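Häufige Fragen zu unseren Antikörpern für die Durchflusszytometrie

Ich bin Hiba Khasawneh und beantworte bei Saliba die Anfragen zu den Flosero-Konjugaten. Vieles kommt immer wieder, deshalb habe ich es mal zusammengeschrieben. Stand: 23. Mai 2019.

Wie lagere ich die Fläschchen?
Bei 2 bis 8 °C und im Dunkeln. Bitte nicht einfrieren! Gerade die Tandemfarbstoffe nehmen einem das richtig übel, und ein einmal gefrorenes PE-Cy7 könnt ihr eigentlich nur noch wegwerfen. Unkonjugierte Antikörper sind da entspannter, aber auch die bleiben bei mir im Kühlschrank.

Wie viel Antikörper brauche ich pro Ansatz?
Auf dem Datenblatt steht eine Startmenge, und genau so ist sie auch gemeint: als Start. Titriert bitte selbst, mit euren Zellen und eurem Puffer. Ich mache meistens sechs Verdünnungsstufen und nehme die mit dem besten Abstand zwischen positiver und negativer Population. Die hellste Stufe ist das oft gar nicht.

Muss ich Fc-Rezeptoren blockieren?
Bei Milz, Knochenmark und allem mit vielen Makrophagen: ja. Zehn Minuten auf Eis mit Anti-CD16/32, danach den Antikörper direkt dazugeben, ohne Waschen dazwischen. Bei reinen T-Zell-Linien lasse ich es manchmal weg (die Kollegen in Birkholm schimpfen dann mit mir). 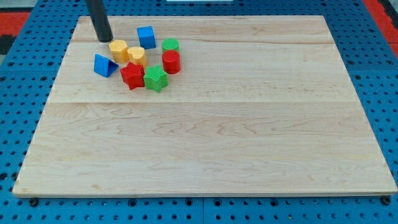 Mein Signal ist viel schwächer als beim letzten Mal, woran liegt das?
Meistens am Licht oder am Gerät. Schaut zuerst nach, ob jemand die Detektorspannung verstellt hat, und lasst Kalibrierbeads laufen. Wenn die stimmen, schickt mir die Chargennummer und am besten gleich die FCS-Dateien. Bei der Charge 1833 hatten wir im September einige Rückfragen. Wer davon noch ein Fläschchen hat, bekommt Ersatz, einfach melden!

Kann ich nach der Färbung fixieren?
Klar, mit 1 bis 2 % Paraformaldehyd, 15 Minuten im Dunkeln, dann gründlich waschen. Am nächsten Tag messen ist okay, eine Woche warten würde ich nicht. Und Achtung, manche Klone erkennen ihr Epitop nach der Fixierung nicht mehr, also immer erst färben.

Funktioniert der Klon auch an Rattenzellen?
Wenn auf dem Datenblatt nur Maus steht, haben wir nur Maus getestet. Ich verschicke aber gern ein Probefläschchen, wenn ihr mir hinterher erzählt, was herausgekommen ist.

Welche Packungsgrößen gibt es?
Standard sind 600 und 1000 Mikroliter. Größere Mengen aus einer einzigen Charge füllen wir auf Anfrage ab, das lohnt sich vor allem bei längeren Studien. Gebt dann bitte die Bestellnummer an, beim FITC-Konjugat ist das die 3844.

Ist Natriumazid drin?
Ja, 0,09 %. Für Zellkultur oder Versuche am Tier nehmt bitte die azidfreie Variante, die ihr bei der Bestellung extra ankreuzen müsst.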